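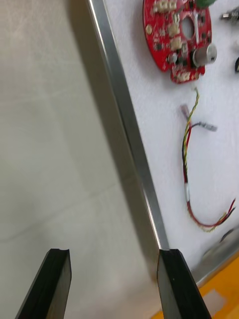
News from the kitting room at Florstead

It has been a busy old autumn, and plenty of you at Bristbridge have been asking how the kitting room is getting on, so I promised I would sit down with a cup of tea and write it up properly for December 2025. The two arms went in back in July, and they now do a good share of the laying out for the Stestex sets: boards, wire harnesses and solenoids, picked out of the yellow trays and put down on the white sheet ready for the bench.

We started with 20 sets a day and we are now at some 62, which I think is lovely going for a room that size! 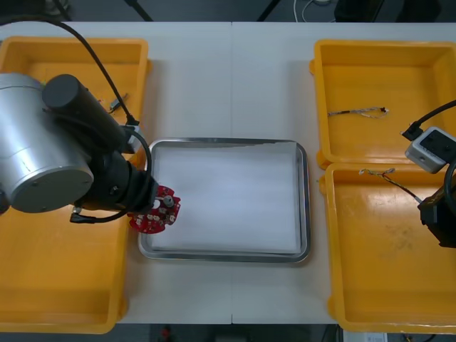 What it means for the team

All eight of the kitting team are still with us. Three have moved across to final checking, and the others share out the tray filling and keep an eye on the arms (there is a rota by the kettle, please do sign it). Vitória Correia, who has kitted here longer than I have worked here, tells me her wrists are much happier, though she does miss the chatting across the table, and I know she isn't the only one.

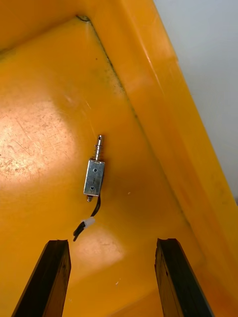

A solenoid in its bin, lead and white connector attached.

We have also learned that the bins matter more than they used to. A person will shuffle parts about without thinking, and we are having to be fussier about how things are laid in.

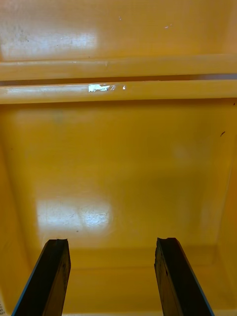

So the Xavier line will be next, once the new year rush is behind us, and training is open to anybody on either shift. Have a word with Vitória or put your name on the sheet.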